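4. Measuring the power use of your workstation

This section explains how to measure the consumption of the Kuvwood Aden 11 at idle and under load. Please read section 3 first if the processor cooler is not yet mounted.

You will need a plug-in power meter, the supplied power cable and a USB stick with the Erico test program. The meter must be rated for at least 610 W.

CAUTION: Do not open the power supply unit. Dangerous voltage can remain inside also after the cable is removed.

4.1 Preparing the computer

1. Switch off the computer and put the switch of the power supply to position 0.
2. Disconnect all USB devices except the keyboard and the mouse. External disks and chargers would be counted in the result.
3. Connect the power meter to the wall socket, and the computer to the meter. Do not use an extension lead with several sockets.
4. Connect the monitor to a different wall socket.
5. Switch on the computer and enter the firmware menu with the F2 key.
6. Open Power, then Profile, and choose Standard. Save and leave the menu.

Note: If the Quiet profile stays active, the processor will be held at a lower speed and your readings under load will be too small.

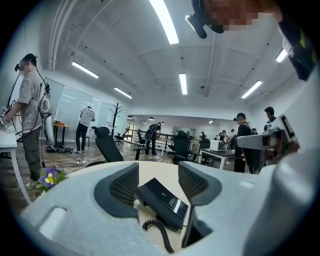

Desk telephone base on a beige tabletop.

4.2 Measuring at idle

1. Wait until the desktop has loaded and close all programs which have started by themselves.
2. Leave the computer without touching it for 11 minutes. The screen may go dark - this has no influence on the measurement.
3. Read the value in watts from the meter and write it down. With the standard memory and one solid-state disk it should be under 40 W.

If the value is higher, check first whether a system update is running in the background. Let the update finish, restart the computer and repeat from step 1.

4.3 Measuring under load

1. Start the Erico test program and select All cores.
2. Set the upper temperature limit to 90 °C. The program stops itself when this limit is reached.
3. Press Run and wait until the line for clock speed becomes flat.
4. Note the power, the clock speed and the temperature, all at the same moment.
5. Press Stop. Let the fans slow down before you switch off.

CAUTION: The rear grille becomes hot during the test. Keep paper and cables away from it.

Note: Owners of the version with the Hájek graphics card should run the test two times, once with the option Graphics on and once with it off. The two results must not be added together.

Changes to this section: step 2 in 4.2 made longer, note on the Quiet profile added (Ľubica Koubek, 28/04/2024). Checked by Ľubica Šindelář.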